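Filed under: Club News, Grant Reports, Basketball
8 comments | 2 shares

Flenholm Youth Basketball: Spring Progress Report to the Ahmadpour Fund

Dear Hanan Zoubi and fellow trustees,

You asked for a page on how the season is going and where your $2,934 went. The short version is that we have a league, it has standings, and Flenholm is not at the top of them.

Enrollment. We said we would sign up 90 players between the ages of nine and fourteen. We signed up 90, the last of them in the parking lot on opening night, on the hood of my car. Most of the new kids came over from Gristthorpe after their rec program folded in the fall. They arrived with a full-court press and no jump shots whatsoever, and our own kids are the other way around, so practices have been lively.

Games. All eight teams have played every date on the schedule except the one in January when the gym lost its heat. Omar Akl has moved that one to March. He also rewrote the tiebreaker rules, which now run to two pages and which he will explain to you at length if you stand near the scorer's table.

Coaching. Yara Srour took over the under-twelves and promptly banned the half-court shot at the buzzer, at least until somebody makes a layup with their left hand. Scoring went down for a couple of weeks and then went up quite a bit. Two parents complained about the ban. One of them has since asked her to coach his other kid.

Officials. I promised you certified referees at every game and we missed on that. We had one official instead of two for most of the early schedule, and the one was usually Mesfin Abdella, who is fit but can't be under both baskets. The Dresau league pays more per game and we can't blame people for noticing. Two of our older players' parents are taking the certification course now and should be working games by the playoffs.

Equipment. New balls, new nets, a scoreboard controller with buttons that all do something. Uniforms came in on budget but in the wrong shade, and we played the first month looking like our own opponents. The supplier took them back without a fight. Laundry is handled team by team, with results that vary team by team.

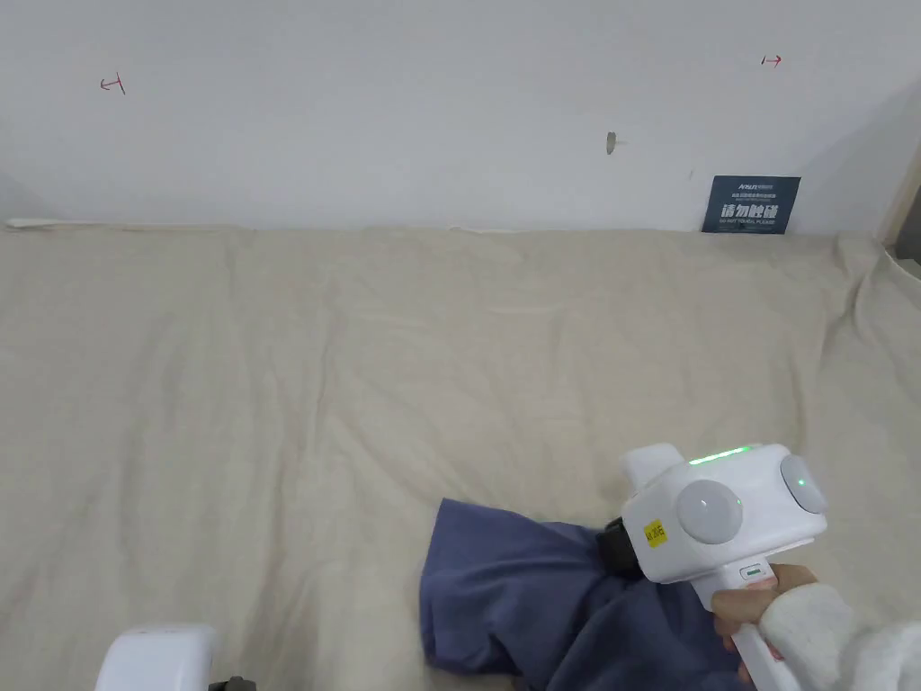 Travel. The bus to the Dresau tournament was the one line that went over. We had planned on a single trip and then the under-fourteens won a game, which meant going back the next morning at 7 a.m. to lose one. I moved money out of the trophy line to cover it. The trophies will be shorter than last year's.

What's left. Playoffs start at the end of March, and Gwawr Meredith is putting together the skills clinic we described in the application. She has the gym and the coaches lined up but no drills written down yet that I have seen. The receipts are attached, including the one that went through the wash.

I'll send the final report once the gym keys are turned in.

Sign up for the Flenholm Hoops newsletter. We use cookies to keep this site working. Accept | Manage settings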